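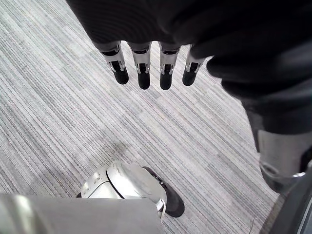 Wrist camera, left idle between takes. Four fingers, one foot, a lot of carpet.

Magdy Chraibi
11/03/2020

Been asked a few times what collecting examples for a learning system looks like day to day. Short thread.

1/ I work on the Osley set at Sirgate. One person drives the robot through a task, the cameras record, and each run gets saved as one example. The model later learns from the pile. My job is mostly the pile.

2/ The wrist view is the one I care about most. When the hand goes to pick something up, that camera sees the fingertips and the object together. The head camera often has the forearm in the way at the moment you need it.

3/ It also records a great deal of the robot itself. With the arm down you get fingers, foot, bits of limb and the floor. We keep those stretches. The system has to know what its own hand looks like when it isn't holding anything, or it starts guessing.

4/ Our target is 42 good runs per task. A good run means the driver finished without stopping, all the streams line up in time, and the label matches what was done. The last one catches us out more than you'd think. "Put cup on shelf" and "put cup on lower shelf" are different labels.

5/ A run takes around 5 minutes including the reset. Resetting is putting everything back, but not in quite the same spot. If the cup always starts in one place the model learns the place and ignores the cup.

6/ Floors matter too. Striped carpet tiles are hard on some of our older tracking code, which likes to lock on to the lines and drift along them. Candico, who do our labelling, asked if we could move to a plain floor. I said no. Offices have carpet like this and the robot will have to cope.

7/ Failed runs go in a separate folder and get a note. Dropped it, missed it, driver sneezed. We used to delete them. Escobedo's team asked for them in July and now they use them more than the good ones.

8/ Two drivers on at a time, swapping every 9 runs. People get smoother as they go, then they get tired and sloppy, and you can see it in the finger traces before they'll admit it.

9/ Someone asked if you need a robotics background to drive. No. Steady hands and some patience with doing the same thing over again. Our best driver came from a bakery.

10/ Next up is drawers. Will post when we have the first batch checked.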